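Peel-and-stick wallpaper in a rented flat — worth it or not?

**nkushwaha**

Landlord at Lostside says I can put up anything that comes off again. Trasamia are doing 12 rolls of their tree pattern for less than I spent on paint last time, and they swear it peels off "like a sticky note". I have my doubts. Has anyone here removed the stuff after a couple of years, as opposed to a weekend? Hall and box room, old plaster, painted over more times than I'd like.

— Nisha Kushwaha

**cabral_fan**

Depends on the paint underneath. Mine came off fine in the bedroom and took half the hallway with it. Same roll, same day. The Trasamia site says "suitable for all walls", so make of that what you will.

Big tree designs are very much a matter of taste, mind. Brown trunk, pink and burgundy leaves with checks and swirls in them, the odd butterfly:
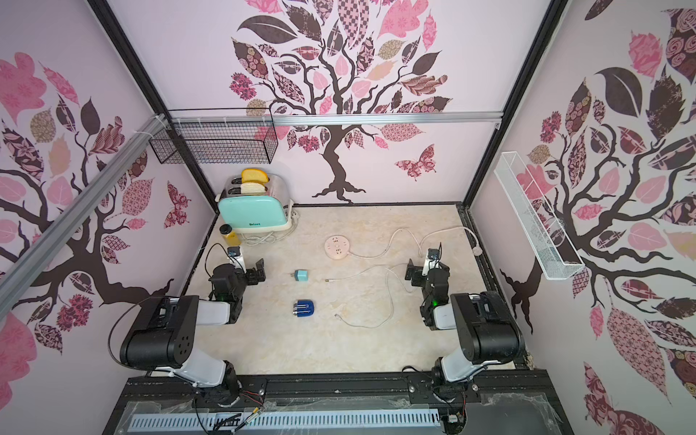

## Re: will it come off?

**dripcap**

I don't agree with cabral_fan that it's all down to the paint. Age matters more. I left some up for 3 years and the glue had gone like toffee. Hairdryer, swearing, filler. The Wumow reviews are all written the week people put it up, so I ignore them.

**oldplaster**

Toffee glue is a cheap paper problem. I paid for Cabral and had no bother.

**dripcap**

You had no bother in a new build. She said old plaster.

**cabral_fan**

Also check how the pattern meets in the corners. With a big trunk on each wall it can get busy very fast in a small space.

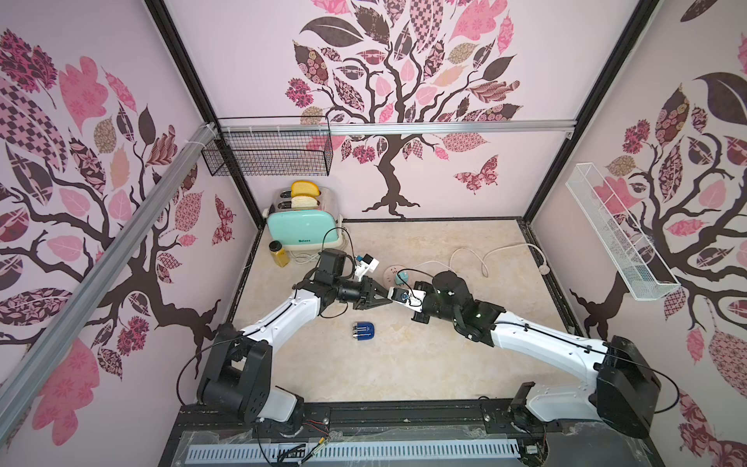 **nkushwaha**

How long should I leave a test piece up before I trust it?

**oldplaster**

At least a month, behind a door, somewhere the heating reaches. Peel it slowly from the top corner, and if any paint lifts, leave that wall alone.

**dripcap**

A month tells you very little, but it's better than believing the packet. Take photos of the bare walls first. My deposit was 2250 and I had to argue for every penny.

**nkushwaha**

Right, ordering 2 sample sheets on Thursday and no more than that. Will report back, probably grumpily.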